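3.2 Small containers and the sorting surface

The second part of the study dealt with small bottled goods, the kind that collect in bathroom drawers and on dressers. We chose nail polish for most of this work. The bottles are cheap, they come in many colours, and most households that own one own several. They are also awkward to store. A typical bottle has a tall cap over a short glass body, so it tips easily when it is set down in a hurry, and once it is on its side it can roll until it meets something.

In the earlier household survey (Section 2), nail polish was among the items people most often said they kept "loose". Of the 445 returned forms, many described a drawer or a tray where bottles were left lying in whatever position they landed. Several people wrote that they owned a basket or box for them but rarely got all of the bottles back into it. We took this half-tidied state as our starting point. A sorting task that begins with every item neatly lined up tells us little about the way people's things are found at home.

Each layout used a single open basket as the destination. We compared 2 basket types, one with solid sides and one with ventilated sides. Both were light enough to slide if they were knocked. The solid basket hid bottles lying on the bottom when it was viewed from a low angle, which made it harder to judge how much room was left. The ventilated basket gave a partial view through the side, but a narrow cap could catch in the openings if the bottle went in at a slant. We kept both types in the study and report them separately in Table 4.

The basket was placed toward the far edge of the table. In pilot layouts we had put it in the middle, and bottles ended up crowded against it on all sides. Moving it back left a clear area for spreading the bottles out. It also meant that bottles at the near edge had to travel farther than those at the back, and we recorded the starting distance for each bottle.

Bottles were scattered by hand before each layout. The only rule was that some had to be upright and some on their sides. We did not set the spacing or the direction of the caps. Layouts could also begin with a bottle or two already in the basket, to match the half-finished tidying described in the survey. These bottles were left as they lay and were not counted toward the result.

We added one unrelated household object to some layouts. This was usually something that would not fit in the basket or did not belong there, such as a light bulb or a roll of tape. The object was to be left alone. A light bulb was useful for this because it stands well enough on a flat base but does not stand up to being bumped, so any contact with it was easy to notice. Where such an object was used it was placed close to the basket, as clutter tends to gather around storage in real rooms.

The tabletop was the same throughout. It is a pale wooden surface made up of strips in different shades, and we considered covering it with a plain mat. We decided against this for two reasons. The first is that most people sort small items on whatever table they have, and wood was the most common answer in the survey. The second is that the mat we tried, sold under the name Nokton, had enough grip to stop bottles rolling, and rolling was one of the things we wanted to keep. Pale polish colours were harder to pick out against the lighter strips, and this is discussed in Section 5.

A bottle was scored as put away when its whole body was below the rim of the basket. A bottle resting across the rim, or standing on top of others with its cap well above the edge, was scored as partly put away. We did not ask for bottles to be upright in the basket. The Oson storage guidelines used in our earlier work call for upright storage, but very few households in the survey kept to this, and in a shallow basket the bottles soon lean over in any case.

The full set comes to 2000 layouts, divided evenly between the basket types. Layouts in which a bottle was found to be leaking were dropped and set up again with a different bottle. Labels and brand marks were not used in the scoring. Figure 2 gives one layout with the ventilated basket. 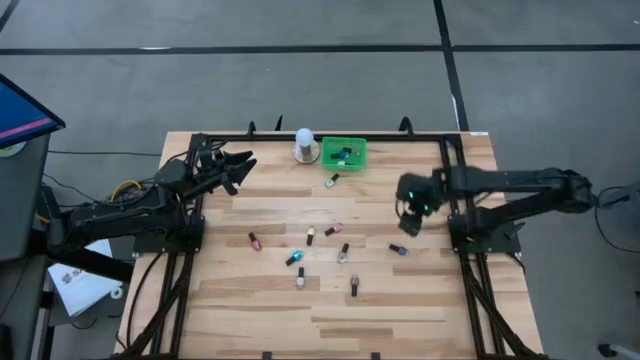
Figure 2. Nail polish layout with the green ventilated basket and a light bulb at the far edge of the table. Two bottles are in the basket and nine are on the wooden surface.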